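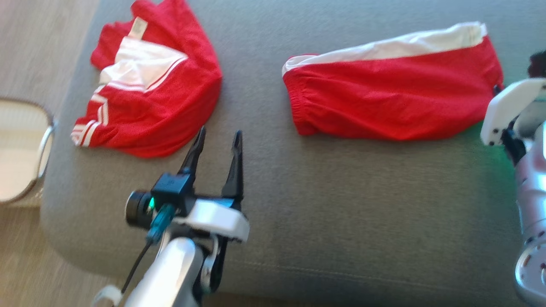

Photo: Fiifi Arthur / Semthorpe

SEMTHORPE PITS TWO GRIPPER CONTROLLERS AGAINST A RED SPORTS KIT

Sportswear gets its first independent hearing

Semthorpe, which tests robot hands so that other people can argue about them, has published its April comparison of the Onora and Bucur gripper controllers. Both ran the same two-armed robot, with the same parallel fingers, on a sofa with a red top and matching shorts.

The trial covered 1,585 grasps. Onora was quicker to close. Bucur was slower and dropped less, a trait its sales team may now wish to mention.

"We wrote 4 pages on rigid blocks last year and got two emails," said Derek Bloxham, head of testing. "Then we tried laundry and the phone rang."

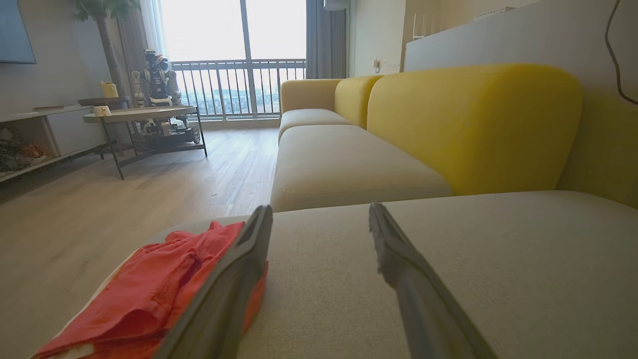

Wrist cameras were left on throughout, as thin fabric tends to bunch under a fingertip where the head camera has no view of it. Neither controller was told which garment came next.

A second round, using softer Bornine finger pads and 500 further grasps, is being planned. Socks are under discussion.

The full results are available on request from Fiifi Arthur, Semthorpe press desk.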